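The print of Panico arrived at the Lacerda at four in the afternoon, in two cans, with a third listed on the docket and missing from the van.

I signed for what was there. The driver said the other reel might be in Bruleck, where the film had closed their festival in March, and that he wasn't going back for it.

We had sold 60 tickets. The director's widow had flown in that morning and was asleep at the motel. I rang Bruleck and got a recorded message about parking. Then I rang the distributor, Zolletti, and a man there told me the film only had two reels.

"It's listed as three," I said.

"It was three. He cut it down before he died." 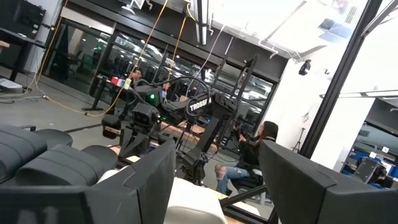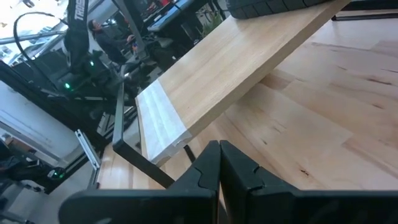

Words by the Lacerda's relief projectionist
13 September 2023

I laced up the first reel and watched it through the port glass with the sound off. A woman waited at a ferry terminal. A man looked for his hat. The second reel ended with the two of them on a jetty, and then the tail ran out and the screen went white.

At seven the widow came up to the booth in a grey coat. She asked how many cans I had.

"Two," I said. "Zolletti says that's all of it."

She put her hand on the lid of the nearer one and read the label.

"They get married in the third," she said. "I played the aunt."

I offered to make an announcement before the session. She thought about it, then said no, the jetty was a good place to stop, and asked if there was a seat near the heater. I took her down and found her one on the aisle - the centre rows were already full.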